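Getting the nasty stuff out of the house

5/8/21

I've just done the cupboard under the stairs. If you've been reading for a while you'll know I've been threatening to do it since we moved to Gimarcombe, and it was every bit as bad as I'd feared. Nine tins of paint, a carrier bag of dead batteries, two old smoke alarms, something brown in a lemonade bottle with no label (never again, and I'm looking at myself there) and enough half-used cleaning sprays to stock a shop.

None of that can go in the ordinary bin, so I've written down how I sorted it. Your council may do things differently from mine, so do have a look at their website before you load the car.

Batteries

I keep a big jam jar by the back door and the dead ones go in there as they come out of things. When it's full it goes to the supermarket with me. Put a bit of sticky tape over the ends of the square 9-volt ones and over those little flat button ones too, and keep the jar well up high if you've got small children about. Anything swollen or leaking gets its own plastic tub, doesn't go anywhere near the jar, and I hand it to somebody at the tip and tell them what it is.

Take the batteries out of old toys as well! I found 6 in a singing fish.

Smoke alarms

I had no idea until this year that a lot of the older ones have a tiny speck of radioactive stuff inside. It's perfectly safe on your ceiling, so don't panic and rip them all down, but don't take one apart to see either. Turn it over and look for the word "ionisation" or the little three-bladed sign on the back. Mine went to the tip in a bag by themselves and the man pointed me to the small electricals. Put your new one up the same day. I know somebody who went a whole October without one, and that somebody was me.

Paint

Shake it first. If it sloshes and it's still a decent colour, somebody will want it - our community shop at Trurnis takes anything more than half full. If it's water-based emulsion and there's only a bit left, tip some cat litter or sawdust in, leave the lid off somewhere airy and let it go hard. Our tip will take it once it's solid, but they turn away wet paint every time. Gloss and anything oily I leave alone and take in as it is, on the day they accept chemicals.

Write the room on the lid before you put a tin away. I'd have saved myself almost 40 minutes of dabbing magnolia on the hall wall to see which magnolia it was.

Sorting it all out

Get everything up on a table where you can see it, with plenty of light and a window open. I do like things with like, and I leave one end clear for the "don't know" pile. Old saucers and small dishes are handy for the fiddly bits such as fuses, button batteries and those little starter things out of strip lights. Don't use them for food again afterwards.

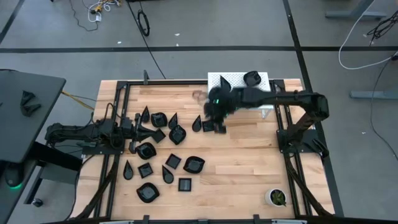
Sprays, bleach and the rest

Never pour two half bottles together to save space. I know it's tempting. Bleach and a toilet descaler between them can make a gas that'll put you in hospital, and you won't know from the colour of the bottle. Use up what you can, one at a time, for what it says on the label. I got through three bathroom sprays that way and didn't buy another till the summer.

Weedkiller and slug pellets stay in the packet they came in, lid on tight, upright in a box. Don't put any of it down the sink or the drain outside, even the dregs.

Getting it there

A washing-up bowl in the boot does me, with newspaper stuffed round the bottles so nothing goes over on the bends. Windows down. I go straight there and do the shopping on the way home.

Next time I'll be doing the shed, if I can get the door open.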